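I am learning the stacking game with wooden blocks, and I want to write down some small things here. I play it at home since May, almost every evening. My favourite colour of block is still the plain one, without any paint.

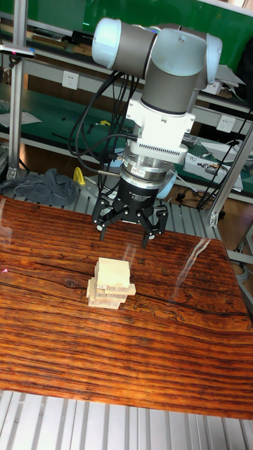
Arnar Oddsson

16 November 2021

First thing: don't trust a block because it looks the same as its neighbour. I measured 44 of mine with a ruler and three were thinner. Those are the ones that slide out like butter.

Second thing is the table. My kitchen table in Laxdal has a small slope, so my tower always wants to go toward the fridge. I put folded cardboard under one leg – much better now.
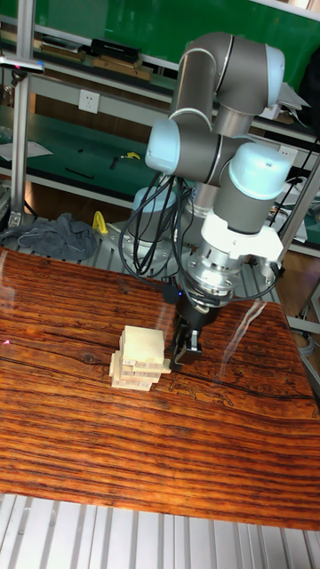
And please, no tablecloth! My neighbour put a nice one for the visitors and we lost the whole tower when somebody pulled up his chair.

Third thing, which I learned slowly: push with one finger, then wait. If the block answers, continue. If not, leave it and try another.
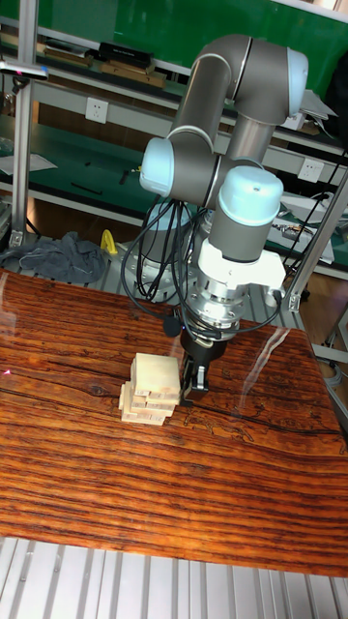
People ask me when a tower is finished. For me the warning comes from the sides. When lower blocks stick out unevenly to the left, as on this short stack, I would tidy them gently before touching anything on top. My cousin says this is cheating. We have discussed it for roughly 5 evenings.

Best height in our family is still my mum's, and she doesn't even like the game.

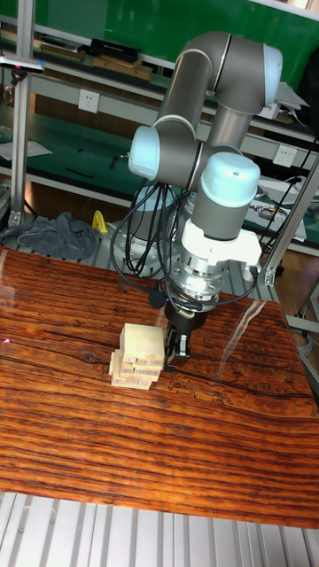 Posted by Arnar Oddsson

Last one for tonight. A wide piece on top of narrow layers makes me nervous, so I take my turn from low down and keep my sleeves rolled up. Tomorrow I will sand the rough ones.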